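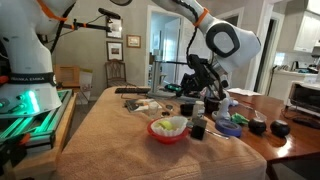 4.2 Grasp planning on the cluttered towel

I'll admit the planner in this section isn't the one we set out to write. The first version treated the tabletop as one flat plane and gave everything on it a convex hull, and it was fine on bare wood. Then we put a towel down and it got fussy. The depth map over terry cloth is noisy, the hull fitter kept finding bumps, and Clillov (our planner) kept swerving round things that weren't there.

So Jonalyn Aquino rewrote the support surface as two patches that meet at a seam, one for cloth and one for polished wood, each with its own noise model. I was sceptical -- it sounded like a lot of bother for a towel -- but it cut the phantom obstacles right down. Over 600 planning queries, the single-plane version gave up on almost 500 and the two-patch version on 12. We haven't tuned either one since.

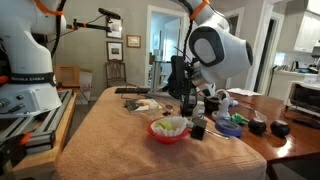
Reading time: 2 min

Figure 3. Workspace for the two-patch tests: towel at the front, polished table to the right, with the gripper just above the work surface.

The awkward item in Figure 3 is the red bowl. A fluted filter paper makes a lovely mess of the surface normals, and our segmenter (built on Sison, see 3.1) likes to merge the paper with whatever is sitting inside it. We now run the split twice, once on colour and once on depth, and keep a boundary only where both agree. It's slower, and I'd love a neater trick. The thin rod by the black cube is the other nuisance. At our voxel size it comes and goes between updates, so Nestor Gatchalian added a short memory to the map: a cell stays occupied until it has been seen clear several times over.

Both arms share one collision model, served by Okell, and that model includes the microphone boom. We left the boom out in early runs and the planner was quite happy to route a link straight through it -- in simulation, thankfully. The full log holds 1,764 entries and we go through the failures in 4.3.

Contact: Nestor Gatchalian, Kelthorpe | © Kelthorpe | Back to top
Last updated: 16 Aug 2024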